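Bench notebook, enclosure and wiring chores, both arms
10/04/2024
Entry by Corina Marinescu. Also at the table: Adanech, Jarlath (morning only).

Carrying on from the list Petronella left. Her question, which Dellix keeps asking in different words, is whether the two-arm setup can take over any of the small jobs that eat up our time at the back end of a build. She doesn't want a demo. She wants to know which jobs we could walk away from for an hour and come back to. I've split it into shop jobs and house jobs as she asked, and I only got properly into the shop ones today.

Settings before starting: grip force limit at 256 in the controller units, same as Lindiwe used in August. Speed at the slow preset. Left the finger pads as they were. Jarlath wanted to swap them for the softer Hedel set but then we couldn't compare with the old log, so no.

Wire first. Hookup wire is a pain because it rolls when you touch it and the fingertips have to come almost down to the table to get under it. If the approach is a millimetre high you close on air. If it's low the fingers press into the table and the arm faults out and wants a reset. We moved the pickup area away from the table join on Adanech's suggestion, as the depth reading jumps a bit along that line and I was tired of guessing which problem I was looking at.

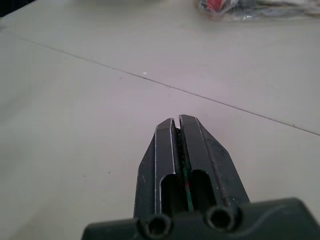
What I keep coming back to with wire is that holding it is a different job from knowing where the end is. For stripping or pushing into a terminal you need the end to stick out a known distance, and pointing a known way. At the moment the planner assumes the wire is straight and it never is. Adanech thinks a second look at the wire from the other arm's camera would sort most of it. I think we should clamp it to a fixed stop first and get the length that way, like a person would with a thumbnail. Cheaper, and we have the stop in the drawer already. Try both, I suppose, but stop first.

Dusty fingers again, by the way. Wipe them down before every session please, not just when they look bad. Isopropyl and the blue cloths, not the paper towel.

Verdict on wire as of now: not a chore I'd hand over. Could be useful as a third hand, where the arm holds and a person does the fiddly part. That's worth something to whoever is doing the harness work, but it's not what Dellix are asking.

Lids next. Small square junction boxes, the grey ones, lid to base. I had higher hopes for this because the parts are rigid and the colour stands out well against the white table. Left arm takes the lid by one edge and lifts, right arm comes in from the other side to steady it or take it over, then down onto the base. The handover in the air is the slow part. Petronella asked why not do it with one arm. You can, if the lid is already lying the right way up. If it's upside down somebody has to flip it, and with two grippers that can be done off the table without a jig.
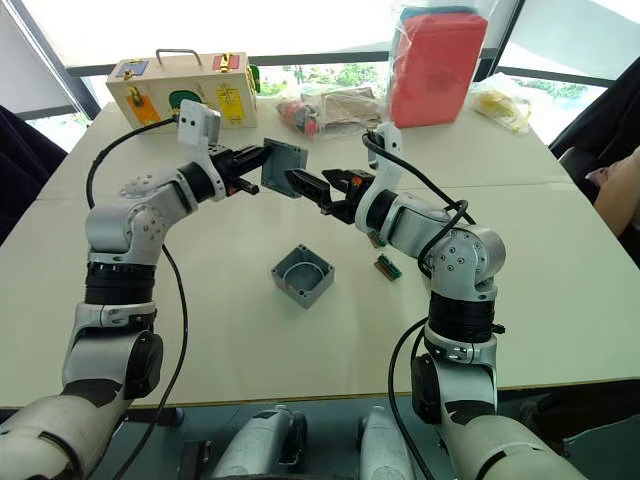
Lid between the two grippers, base on the table beneath, circuit boards off to the right.

Notes on the lid job while I remember:

Base needs to be held. It's light and skates when the lid rim catches. Double-sided tape would do for testing. For real use it would want a nest or a low fence. A nest per box size is fine for a shop and hopeless for a house, and I think that goes for nearly everything on the list.

Watch the cable on the right arm. It sits in a tight coil near the elbow and I don't like how it looks when the wrist turns. Jarlath to re-route with more slack. Left side loop is generous enough.

Screws not attempted. No driver on either arm. A lid without its screws is half a job and we should say so in the write-up instead of letting people assume.

Boards into boxes not attempted either. I'd want lower force and a proper look at where the fingers are allowed to touch. Dlamini spec sheet has a keep-out drawing, page 397 of the big PDF, took me ages to find so writing it here.

House jobs: only talked through. The latch board is there for practice on catches and handles, and I still think latches are the best stand-in we have for cupboards and lunch boxes. Bagged stuff worries me more. Clear plastic is hard to see and hard to let go of, and most of what's in anybody's kitchen is in a bag of some kind. Lindiwe has depth captures of bags in run folder 2618 if anyone wants to see how poor they are.

My own view, for what it's worth. A dull shop chore with rigid parts, same place each time, a person within calling distance: close enough that I'd put a month into it. Tidying a kitchen bench: no, and I'd tell Hollau the same if they ring again.

To do
Fixed stop for wire length (me)
Re-route right arm cable (Jarlath)
Rough nest for the grey base, printed is fine (Adanech)
Ask Petronella if 500 cycles unattended is still the bar for calling a job handed over, or if that was only for the old single-arm cell
Order more blue cloths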